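홈 | 자유게시판 | 경기토론 | 이적소식 | 사진방

[경기토론] Fenden전 앞두고 수비라인 얘기 좀

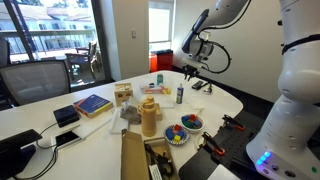

책상 위, 흰색 팔과 주황·검정 클램프

왼발잡이감자
일요일 경기 선발 어케 보심? 센터백 둘 다 부상 복귀라는데 난 솔직히 불안함. 작년에도 둘이 같이 뛴 게 431분이 전부임. 그걸로 시즌 전체 맡기는 건 도박이지

남문2000
431분 그거 컵대회 뺀 거 아님? 넣으면 좀 더 될텐데

왼발잡이감자
리그만임. 컵은 2군 상대라 안 침

골킥장인
둘이 같이 있을때 실점 별로 없었음. 호흡은 문제 없다고 봄. 문제는 백업이지.. 한 명 나가면 바로 풀백이 가운데로 들어와야 됨

비오는원정
난 반대. Villelent 원정 때 기억 안 나냐 라인 올렸다가 뒷공간 그냥 털림. 발 느린 둘을 같이 세우면 안 됨

골킥장인
그건 중원이 압박 안 해서 그런거고; 수비 탓만 하면 안되지

비오는원정
중원도 문제 수비도 문제. 그래서 스리백 가자는 거임

남문2000
스리백은 진짜 아님. 윙백 볼 선수가 없는데 누굴 세움

왼발잡이감자
스리백은 나도 반대. 근데 4월에 Jinton 상대로 후반에 잠깐 썼을 땐 괜찬았음

남문2000
그건 상대가 한 명 퇴장이었자나

왼발잡이감자
아 맞네

벤치워머
Rattanakul 구장 잔디 상태도 봐야됨. 거기서 하는 거 맞지? 원정석 대략 2000석이라는데 예매 언제 열림

골킥장인
일요일 Fenden전은 홈임. Rattanakul은 그 다음 경기

벤치워머
ㅇㅋ 일정 잘못 봄. 그럼 홈이면 라인 좀 올려도 될듯

비오는원정
올리면 또 털린다니까. 전반은 내려서 버티고 후반에 승부 보는게 맞음. 내 예상 1대1

골킥장인
난 2대0. 복귀한 둘 중 하나는 세트피스로 넣는다에 검

남문2000
선발 뜨면 다시 옴

관련글
- Villelent 원정 실점 장면 다시 보기
- 풀백 백업 누가 제일 낫냐
- Rattanakul 원정 버스 같이 타실 분
- Jinton전 평점 모음

문의 | 이용약관 | 맨 위로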